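Search questions, posts, tags

Paper and Desk Help > Mailing and Printing

How do you square up a stack of paper by hand before stapling?

Posted by drukusix

I put together handouts for a small adult class a few times a year, the next batch in February. The sheets come out of the printer in a tray that is a little too wide, so every stack is crooked. When I staple them, the corners don't line up and a sheet in the middle usually misses the staple completely. I have tried banging the stack on the table and it only fixes one side. The top few sheets also get bent at the corner from my handling them. It's ordinary white copy paper. I don't want to buy a machine for this. Is there a way to do it by hand that doesn't take all afternoon?

isadari_prints

I worked the counter at a copy shop for over four years and did this all day long. The main thing is that you can't square paper while the sheets are stuck together. They come out of a printer with some static and they cling.

Pick up the stack by the left and right edges, loosely. Bend it into a slight U, grip tighter, then flatten it out. The sheets slide past each other and air gets between them. Do it two or three times. Then stand the stack on its long edge and let it drop about half an inch onto the table, holding it just tight enough that it doesn't fall over. Turn it to the short edge and do the same. Go back to the long edge once more.
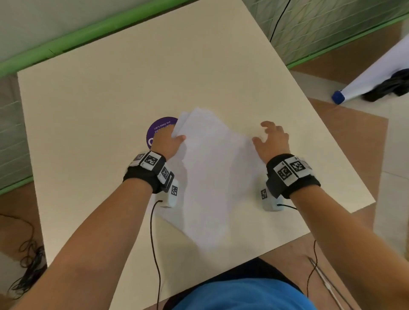 How many sheets should be in each stack?

Small stacks are easier. I keep to 20 or 30 sheets while learning, and more than 50 is hard to bend evenly unless you have big hands. If the handout is longer than that, square it in parts, put the parts together, and tap the whole thing lightly at the end.

For the bent corners, you are probably pinching the top sheets when you pick them up. Slide your fingers under the bottom sheet and keep your thumbs near the middle of the edge, away from the corner. A corner that is already bent can be rolled back the other way over a pencil. It won't be perfect but it will staple fine.

Also fix the tray. Most printer trays have a sliding guide for the output, and if yours doesn't, a strip of folded cardboard taped along one side does the same job.

Acuña Copy Table

What the first person said is right. I will add that the table matters. On a slick surface the bottom edge of the stack skates away from you when you tap it. I put down a rubber shelf liner or a mouse pad. You can also push the stack into the inside corner of a shallow box, a shirt box works — two sides get lined up at once and you only have to tap.

Staple right away. If you square six sets and then carry them across the room, you will be doing them again.

brondell

just use binder clips

Comments

drukusix: Thank you, the U bend was what I was missing. The shirt box works too. I did the whole batch after lunch and only had to redo one.

paperbin6: If the air is very dry the static is worse. I leave the paper out of the printer for a few minutes before I touch it.

Acuña Copy Table: Good point. Ours is bad all winter.

handoutlady: Does this work for card stock? Mine won't bend without creasing.

isadari_prints: Don't bend card stock. Fan one edge with your thumb and then tap it.

Contact us | Terms | Copyright Paper and Desk Help | Back to top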